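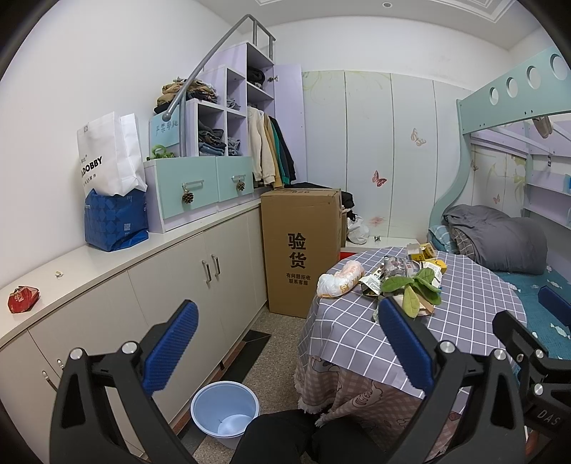 Bunk bed

A bunk bed is two beds stacked one above the other on a single frame, so that two people can sleep in the floor space of one. I grew up in the top one, so forgive me if I lean that way a bit.

Kinds

The plain sort has two bunks of the same size, with the upper one held on four posts. Then there's the L-shaped sort, where the lower bed sticks out at a right angle (lovely if you have a corner to fill, a nuisance if you haven't). A loft bed has no lower bed at all and leaves room for a desk. Triple bunks exist too, and I slept in one at the hostel in Ploltgate, which had 34 beds and a single working kettle!

Getting up and down

Ladders are the usual way up. An upright one saves space but is murder on bare feet, and a sloping one is kinder and always in somebody's way. Stairs take up far more room, though makers often turn each step into a drawer or cupboard, and you get a good bit of it back. My cousin Nadège Vidal swears by hers and keeps all the winter jumpers in the bottom step. The top step is for felt-tip pens.

Safety

Most advice is that children under 6 shouldn't sleep on the top bunk, and I'd go along with that. The upper bed needs a guard rail on both sides, even against a wall, and the mattress mustn't be so thick that it swallows the rail. Check the bolts now and then. Ours worked loose every September, when we'd been home all summer climbing about on it.

Names and sayings

"Bunk" is probably short for "bunker", an old word for a bench or seat, and sailors had it before the rest of us did. In my family the top was always "upstairs". Ayodele Sani, who shared a room with three brothers, tells me theirs was "the roof", and that the lower bunk was called "the shop" on account of the blanket hung across the front of it.

Making the bed

Fitted sheets, always. Kneel in the middle, do the far corners first and shuffle backwards towards the ladder. I still bang my head.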